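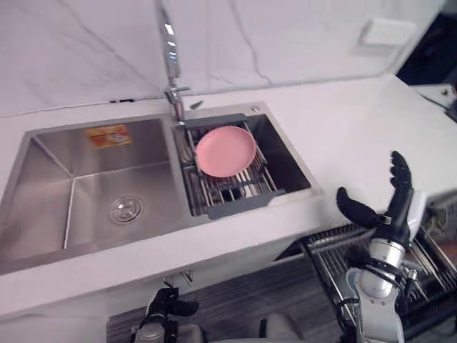 In defense of washing by hand

When I moved to Elcombe, three years ago, the first thing my neighbors asked me was which dishwasher I will buy. They did not ask if I will buy one. I said I will wait a little, and I am still waiting.

I do not want to say that the machine is bad. A family with small children should have it, and I would never tell a tired parent otherwise. My complaint is with the idea that every small work in the house is lost time, which must be given back to us by some product.

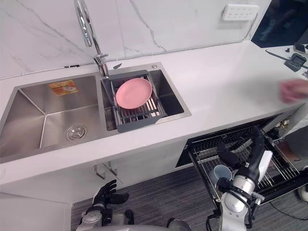 What we do with the saved time

In my old apartment I had a machine from Hyvönen, a good one. It gave me maybe 2 hours in a week. I have tried to remember what I did with these hours and I cannot. I believe I looked at my telephone.

Now I wash one plate after I eat from it, and I put it on the rack. During this I think about my day, or I listen to the radio. My grandmother in Preken did the same, and her kitchen was the place where people told her things. It is easier to speak about a difficult matter when the other person has her hands in the water and does not look at you.

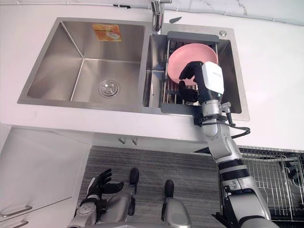
Rustier, Issue 3, page 2

A reader will say that this is only nostalgia. Perhaps it is, in part. But I notice that the same people who have no time for plates pay more than 1460 dollars for a course in pottery or bread, so that they can again do something slowly with their hands. I am happy for them. I only wish to suggest that they try the sink first, for one month, and keep the money until October.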